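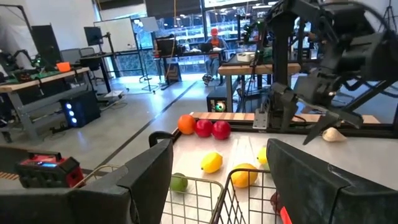
Figure 1. An orange, two red apples and a wire basket.

Does the Soundtrack Album Remember the Show?
Final project report, Music and Media
Project partner: Min-kyu Jin
Course instructor: Dong-hyun Yoo
March 3, 2024

1. Where this came from

I grew up on Biditz, and if you didn't, the short version is that it's a cartoon about a family of moles who run a hotel under an airport. It's loud and weird and the jokes go by fast, and my parents laughed at parts of it that I didn't get until I was in high school. What I remembered best, though, was the music. There's a clarinet thing that plays whenever Uncle Tarnero walks into a room, and I can still hum it on command (ask my roommate, who wishes I couldn't).

So in September, when we had to pitch project topics, I had just found the soundtrack album used and played it straight through, and I was kind of crushed! The clarinet thing was hardly there. The songs were fine, some were great, but it didn't feel like the show. Min-kyu had never seen a single episode and thought the album was terrific. We argued about it over lunch for most of a week, and that argument became our project. What gets kept when a cartoon's music is turned into an album, and does it matter to somebody who knows the show?

2. What we did

We split the work into two parts. Part one was a cue log. I watched the whole first season and wrote down every separate piece of music, from the opening theme to the tiny stings that last a second and a half. Each one got a time, a rough length, a note on the instruments and a word or two about what was going on in the story. Then Min-kyu, who has a much better ear than I do, went through the album and matched each track back to my log.

Part two was a listening test. We got 40 students from our dorm and from Kwon Hall next door, and sorted them by whether they had watched Biditz as kids. Everybody heard the same clips, 30 seconds each, some from the album and some taken from the episodes with as little dialogue over them as we could manage. After each clip they wrote down any character, place or mood that came to mind. We told them blank answers were okay, and we got plenty of blank answers.

I should say that my cue log isn't perfect. Deciding where one cue stops and the next one starts is a judgment call, especially in the chase episodes, where the music never really lets up. We both logged the elevator episode separately to see how far apart we'd land, and we disagreed mostly on the stings. Min-kyu wanted to fold them into whatever came next. I kept them separate, and the final log follows my way of doing it.

3. What we found

The season has 367 cues by my log, and most of them never made it to the album in any form. I expected that. What I didn't expect was the pattern in what got left off. The album is nearly all songs, meaning things with words, plus the opening theme and a long version of the closing theme. The little character tunes are mostly gone. Tarnero's clarinet shows up once, buried under a drum machine in the middle of "Checkout Time," and I missed it the first three times I played the track.

In the listening test, the people who knew the show did much better with the short episode cues than with the album songs. One person heard a few notes of bassoon and wrote "laundry chute, somebody is about to fall." That's exactly right! The same person wrote "no idea, hotel commercial?" for track four, which plays over the entire swimming pool scene.

The people who didn't know the show went the other way. They had a lot more to say about the songs — moods, seasons, one whole paragraph about a road trip — and mostly left the short cues blank. Looking at that, I had to admit Min-kyu had a point at lunch. As a record for a stranger, the album works. I'd been grading it as a souvenir.

4. About the label

Skorik, the label that put the album out, included a booklet with lyrics and a page of notes. The notes say the songs were recorded again for the release with a bigger band, and you can hear it. The brass is fuller, and the singer on "Room Service for Moles" takes her time where the TV version has to rush to beat the scene change. I like the album version better there and I'll say so, even with my bias toward the show. On the other hand, the new closing theme fades out, and the original ends on that rude trombone note. I missed the trombone a lot.

5. Problems and what I'd change

Our groups were uneven, with more non-watchers than watchers, so I wouldn't lean hard on the comparison. Several of the episode clips also had sound effects in them that we couldn't get rid of, and a slamming door is a pretty big hint. Next time I'd pay a friend in pizza to play the cues on piano and use those instead.

I'd also like to log the second season, when the show changed composers. Min-kyu thinks the character tunes start to disappear from the episodes too. I don't remember it that way, but I was nine. We have the discs on loan until the end of the term, and the first couple of episodes are already in the log.

The full cue log and the blank answer sheets are in the project folder.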